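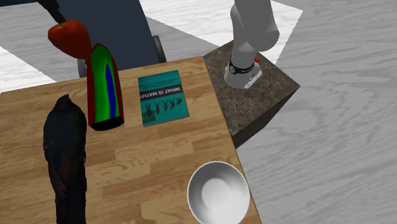 The practice table in the simulator, with the apple, the book and the bowl.

Zlata had written the program 7 times since March. The club called their arm Barnatach, and on the screen it waited beside the table.

"The apple goes in the bowl," said Bujar. "Only this."

"And if it takes the book?"

"Then it wants to study — like you."

She did not laugh. The competition was in three days. She read the last line again, changed one number, and put her finger on the key.

"Now," she said, and pressed it.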